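Teaching a Robot Arm to Service a Desktop Computer by Demonstration
Capstone project report, Nahom Workneh
Submitted 6/8/25

1. Background

Most of the robot programs I had written before this project were waypoint programs. You jog the arm to a position, save it, jog to the next one, and the arm repeats the list until something in the cell moves. That works well for stacking boxes. It works poorly for the inside of a used computer, where cables sit differently in every case and the part you want is a few millimetres from several parts you don't.

The project sponsor, Wollico, refurbishes office desktops. Their technicians pull and refit memory modules all day, and they wanted to know if an arm could learn the job from a person showing it, without a programmer writing each motion. My task was to collect demonstrations of memory handling in two ways, train the same policy on each set, and report which way of showing the task gave the better result for the effort.

2. Equipment

The arm is a Universal Robots model that was already in the lab. It carries a black-and-white gripper, and it works over a slotted aluminum bench so that fixtures can be bolted down anywhere along the rails. The computer lies on its side with the side panel off. Beside it is a printed fixture I designed in January, with posts and slots that hold a small circuit board in a known pose. The fixture went through several versions. The first held the board too tightly and the gripper lifted the whole plate.

A fixed camera covers the workspace. Recordings were made with Helteo, the logging tool our group uses, which stores the joint positions, gripper opening and video against one clock.

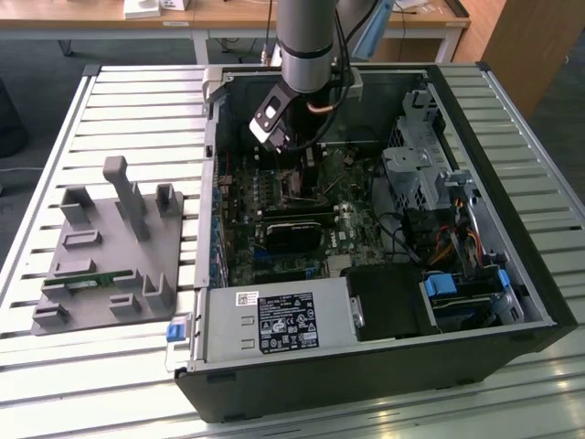 The two ways of giving a demonstration were as follows.

Hand guiding. The arm is put into free-drive and the operator pushes it through the task by holding the wrist. Gripper opening and closing is on a foot pedal. The operator can feel contact through the arm, but has to lean over the bench, and their hands and sleeves are often in the camera view.

Remote control. The operator sits at a desk with a Vesberg hand controller and moves the arm from there. Small motions of the controller are scaled down, so a large movement of the wrist gives a small movement of the gripper. The camera view stays clear. There is no force feedback, so the operator has to judge contact by eye.

3. Collecting the demonstrations

I divided the task into four stages: approach the module, grip it, transfer it, and seat it. An operator could record the full task or a single stage. Splitting it up was not in the original plan. I added it after the first week, when most of the recordings were being thrown out for a bad seating at the very end even though the first three stages were fine.

We recorded 901 attempts in total. After review, 579 of these were kept for training. An attempt was dropped if the module slipped, if the arm went into a protective stop, or if the operator paused for a long time in the middle. The last rule caused some argument. Pauses are natural when a person is thinking, but the policy learns them too, and an early model would stop over the motherboard and stay there.

Of the kept attempts, 229 came from hand guiding and the rest from remote control. I trained on equal numbers from each so the comparison would be fair, which meant leaving some of the remote recordings out.

Four operators took part, including me. Two had never used a robot. I gave each of them a short practice session before any recording counted. The new operators picked up hand guiding almost right away. Remote control took them most of an afternoon, mainly because the controller axes did not match the way they were facing. Turning the desk so that the operator faced the same direction as the camera fixed most of that.

4. Problems during recording

Cable routing on the arm was a bigger issue than I expected. The gripper cables run down alongside the wrist, and if they were tied too loosely they could hang into the case and catch on the drive cage. If they were tied too tightly they pulled on the wrist in free-drive and the arm drifted when the operator let go. I ended up with a loop of slack above the wrist and re-tied it at the start of each session.

Reflections off the bench rails were the second problem. In bright light the rails wash out in the video. The policy does not need to see the rails, but the camera's automatic exposure reacted to them and the inside of the case went dark. Locking the exposure solved it, although I lost a day of recordings before I noticed.
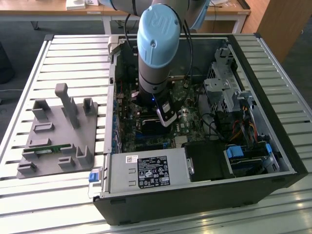
The third problem was the approach angle. With hand guiding, people tend to bring the gripper in at whatever angle is comfortable for their arm, and taller operators came in steeper than shorter ones. The recordings were all valid, but they did not agree with each other. With remote control the start orientation was fixed in software, so the approaches were much more alike.

5. Results

Each trained policy was given 33 trials on the full task, with the computer shifted slightly on the bench between trials. The policy trained on remote demonstrations was more reliable in the approach and grip stages. The one trained on hand-guided demonstrations did better at seating, where it had learned a slight rocking motion that the operators used when they felt resistance. None of us did this when working remotely.

I then trained a third policy, using remote recordings for the first three stages and hand-guided recordings for seating. It beat both of the others over the full task. It still failed when a power cable had fallen across the memory slots, and I do not think more demonstrations of the same kind would fix that. The operators always moved cables aside before recording, so the policy never saw one in the way.

6. Limitations

Only one model of computer was used. The fixture gives the module a known pose at one end of the task, which a real service bench would not have. I also reviewed the attempts myself, and a second reviewer might have kept a different set. I had hoped to check the results on the Cisternas simulator, but its contact model for the slot latches was too soft to be useful and I ran out of time to tune it.

7. Further work

The next student should record demonstrations with cables left where they fall, and should try a wrist force sensor with the remote controller. The fixture files and the session notes are in the project folder, along with the list of dropped attempts and the reason for each one.

Contact: Capstone Projects Office | © Student project reports | Back to top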